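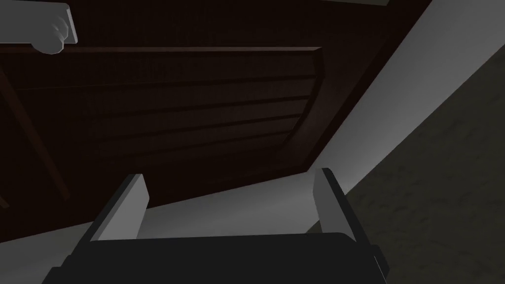 Door planner moves to the two-arm model

The Durville group has switched its door-opening stack to a two-arm planner. Until March, Bedix planned each arm alone and then checked the pair for collisions. That worked for drawers. It did badly on doors, where one arm would finish its plan and leave the other no room to move.

Han-gyeol Han rewrote the search so both grippers and the torso are solved together. The cost is time. A single plan now takes 180 milliseconds on the office machine, and the old one was a good deal faster. Jong-dae Ha, who looks after the simulator, thinks most of that can be won back by caching the collision checks for parts of the house that don't move.

Handle detection is still the weak spot. The perception module, Pyo, was tuned on metal lever handles and gives low scores to anything plain and pale. The simulated house has a white cylindrical handle on a dark brown door, and from the head view the left gripper sits right beside it, so the fingers can hide part of what the detector needs. Han has added a step that keeps the last good handle pose and moves it with the door's hinge estimate when the live score drops.

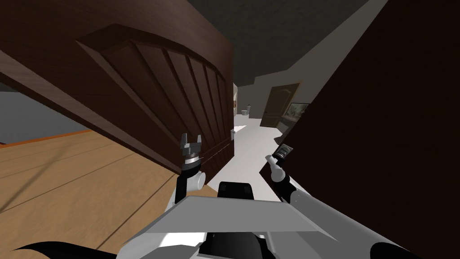 Clearance checks now run from the head view as well as from the map. With the door open on the left and a second brown panel on the right, only a narrow gap shows the hallway beyond, and the planner has to keep both arms inside it before the base may drive. The margin is set in the Grirkitz config file and can be changed per robot.

The test set has grown to 1079 door episodes, with 200 held back for release checks. Version 2 of the planner is on the shared branch. Please send failed runs to Ha with the log attached.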